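Kustside Reading Circle: the questions I keep getting

2022-07-21
By Đỗ

I've been keeping the email list for the Kustside circle for a while now, and most of what lands in my inbox is the same handful of questions. So I've put my answers in one place. They're mine, and other members would answer some of these differently (one or two would answer all of them differently).

What is the circle, exactly?

We're a group of working people and students who read socialist and labor writing together and then argue about it. We started in Kustside after the bus drivers' strike in Jaltden, when a bunch of us who'd been bringing coffee to the picket line found out we all had the same half-read copy of Capital at home. We meet every other week, we read one short text per meeting, and we talk for two hours. Then we put the chairs back.

Do I have to be a Marxist?

No! I'd say half the room would use the word about themselves, and the other half would say social democrat, anarchist, union person, or please don't ask me yet. We do read a lot of Marx and people who argued with Marx, so if that bores you to tears you might not have a great time. But you won't be asked to sign anything and you don't have to defend a line.

Are you part of a party?

We aren't. Some members belong to parties, and they're welcome to say so and bring a leaflet for the side table. What we don't allow is using the meeting itself to recruit. We had a bad stretch with that in the second year, when three different groups were each trying to turn us into their local branch, and people quietly stopped coming. We wrote the rule down after that and it's held up pretty well.

How many people come?

The list has 234 names on it, which sounds very grand. A normal evening is much smaller. The biggest meeting we ever had was the public debate on rent control, where we ran out of seats at 157 and I spent the whole thing wedged against a radiator. If you're nervous about walking into a crowd, pick an ordinary meeting and you'll be fine.

What does it cost?

Nothing at the door. If you want to chip in, regulars put in $9 a month, and that covers the room and the photocopying. If $9 is a stretch, skip it. I don't chase people for it, and I'm terrible at chasing people for anything.

What are you reading right now?

We finished a block on the early labor parties in June and we've moved on to work and machinery. The first text is the machinery chapter from Capital, volume one, in chunks (it's huge, we're taking it in four bites), followed by some shorter pieces on the Luddites and on the dockers' fights over containers. I'm really excited about this block. The old question of who gets the benefit when a job takes half the time is one that everybody in the room has a story about, whether they pack boxes or grade papers.
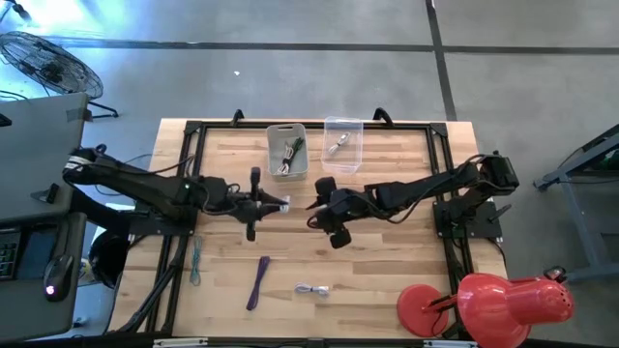
Two black robot arms at a light wooden workbench.

Do I need to finish the reading before I come?

It helps, but please come even if you didn't. We cap the reading at 30 pages and one person always opens with a short summary, so you can follow along. The only thing I'd ask is that you don't talk for ten minutes about a text you haven't opened. We've all done it. I did it with Rosa Luxemburg and I still think about it in the shower.

I tried reading Capital and gave up on the first chapter. Is there hope?

Tons. The first chapter is the hardest part of the book, and I think an awful lot of copies have a bookmark stuck in the same place. My advice is to jump to the chapter on the working day, which is full of bakers and factory inspectors and moves along nicely, and come back to the commodity stuff later with company. Somebody at the circle will want to explain it to you. Possibly several somebodies, all at once, all disagreeing.

Do you do anything besides read?

As a circle, not much, and that's been a long-running argument. Some of us think a group that only talks is a hobby. Others think there are plenty of places in town to go and do things, and very few to sit down and think about why they did or didn't work. I lean toward the second camp, but I go back and forth. In practice, people make announcements in the last ten minutes, and if there's a picket or a tenants' meeting in Jaltden or Sellelstead, a carload usually heads over.

How do you keep the loud people from taking over?

With a speakers' list and a chair who's willing to be a little bit rude. Anyone who hasn't spoken yet goes to the top of the list, and the job of chair rotates, so nobody gets to be the boss of it for long. It isn't perfect. If you've been to a meeting and felt talked over, please write to me, because I can't always see it from where I'm sitting.
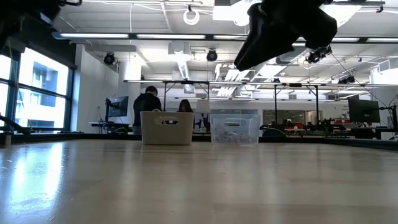

I should add that being quiet is completely okay too. One of our most faithful members came for most of a year before saying a word, and then took apart the whole discussion of the general strike in four sentences. Come and listen as long as you like.

Can I bring my kids?

Yes, please do. There's a corner with crayons and it's far enough from the table that a bit of noise won't bother anyone. We're not set up for babysitting, so somebody has to be in charge of them, and that somebody is you.

I live in Sellelstead. Is there a group closer to me?

There's a small one getting going. They've met a few times and are following the same reading list as ours, one text behind. Write to me and I'll pass your address along. If you'd still like to come to Kustside, the last bus back leaves twenty minutes after we finish, and people with cars are good about giving rides.

Can I suggest a text?

Yes, and you should! We pick each block by a show of hands at the last meeting of the one before. Suggestions do best when they're short, easy to get hold of for free, and when the person suggesting is willing to open the discussion. I've been suggesting the same pamphlet on the Knights of Labor for two years and losing every time, so don't take it personally.

Do you take notes or post recordings?

Notes, yes, in rough form, sent to the list within the week. They say what was argued and leave off who argued it. Recordings, no. A few members work for employers who wouldn't be thrilled to find them here, and people speak more freely when there isn't a phone on the table.

How do I get on the list?

Send me an email with "reading circle" in the subject line so I can find it. You'll get the next text and the room number back from me, usually in a day or two, a bit slower during the summer.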